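Nodum cube shelf – review by Gwenllian Samuel

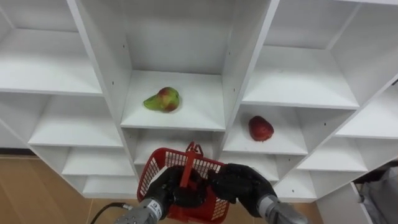
A pear and an apple in the white shelving unit, with a red plastic basket.

I bought the Nodum for the pantry in March and put it together in 2 hours. The boards are flat and painted white, and marks wipe off with a damp cloth. Each cubby takes a good pile of fruit or a few jars. The instructions are poor – step 4 shows a panel backwards. At $60 I would buy it again.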